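Tidying up: still your job

Every spring somebody forwards me a video of a robot putting away the dishes, and every spring I watch it at normal speed and lose interest. The latest batch came in March. Gesuna and Flesent both claim their arms can sort "everyday clutter," and Flesent says its system has handled 1,538 different objects. Handled how, and how many got dropped? The press sheet is silent on that.

What I'd like to see is the boring job. Give the arm a bin of mixed stuff – cups, a tape measure, odds and ends – and let it empty the whole thing without an engineer standing by.

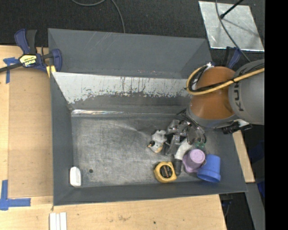

Bin picking with household items, including two cups and a yellow tape measure.

Eugeniusz Makowska, who ran the stockroom at Clisby for 19 years, read the same claims and asked me what the arm does with a cup that lands upside down against a wall. Good question. A new hire sorts that out before the first coffee break. I put it to Flesent and got a brochure back.

Montes promises a shop-floor trial of 20 bins, start to finish, with the misses counted. I'll report the numbers if they let me see them. Until then I'm keeping my dish rack where it is.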